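**Clothes swap comes back to Zevville, and this time I'm clearing out properly**

The clothes swap at Jiltura is on again this April, and if you missed the last one you missed a good evening. I came away with a corduroy jacket, two scarves and a casserole dish (it isn't meant to be a casserole dish sort of event, but there it was on the end of a table and I wasn't going to argue).

Doors open at 6pm and it runs until people drift off home. Jiltura is the old carpet showroom on the corner by the chemist, for anyone who still calls it the carpet showroom, which is most of us. Entry is free if you bring something to swap, and if you turn up with empty hands you pay on the door and can still take home whatever fits in one carrier bag.

Pieter Van der Merwe is running it again. I caught him on the phone while he was trying to get a clothes rail up the stairs, so we kept it short. Last time 318 items came through the door, he told me, and all but 41 went home with somebody new. The leftovers went to Hsieh, the mending shop on the high street, where they've been cut down for patches and cushion stuffing.

"Bring what you'd be happy to give to a friend," he said. "A missing button is fine. We've got buttons. Please, no more single socks."

He's also hoping for more children's things, school jumpers especially, and more men's clothes full stop. The men's rail was picked clean by half past six last time and there were some very long faces at seven.

So, this has sent me to my own bed with good intentions. My rule is that everything goes on the bed and nothing goes back in the drawer without a decision, and the trouble with my rule is that the bed is also where I put everything else. Phone, paper, a plastic bag, bits of electronics I mean to sort out one day – it all ends up on the same green sheet, and then I want to go to sleep.

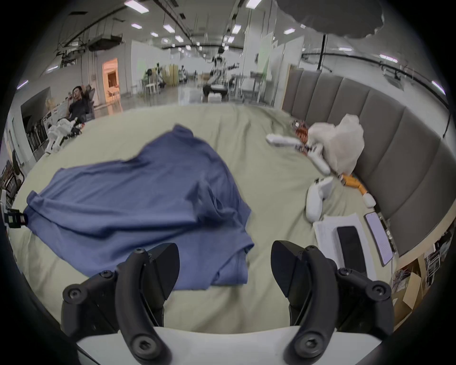
The T-shirts are the hardest. I've got one in blue that I haven't worn since we painted the hall, and I've very nearly given it away twice. It's a perfectly good T-shirt! Somebody in Zevville would get a whole summer out of it. I've folded it, unfolded it, tried it on, thrown it back down and gone to make a cup of tea, and I'm telling you all this in print so that I'll be too embarrassed to keep it.

A few practical bits, then. You can drop clothes off at Jiltura from 2pm on the day if you'd sooner not carry them in with the crowd. Everything should be washed. Shoes are welcome in pairs, tied together by the laces if they have them. Coats are welcome too, though Pieter would like them on a hanger if you can spare one, as he ran out last time and we were draping them over the radiators. Underwear and swimwear can stay at home.

There'll be a mending table as well, with two people from Hsieh doing hems and zips while you wait. They managed 31 repairs in one evening at the last swap and are bringing a second sewing machine, so the queue ought to move a bit quicker. You pay for the zip if you need a new one and the sewing itself is free.

Fevamico, the café next door, is staying open late and doing soup. I've been told lentil, and I've been told leek and potato, so take your pick of rumours. They'd like people to eat it at the café and not between the rails, after what happened to a cream cardigan.

The swap has no website, but there's a poster in the Fevamico window with the date and the drop-off times, and a sheet underneath it where you can put your name down to help set up. Three rails and a lot of folding tables need to go up before the doors open, and Pieter could do with someone tall.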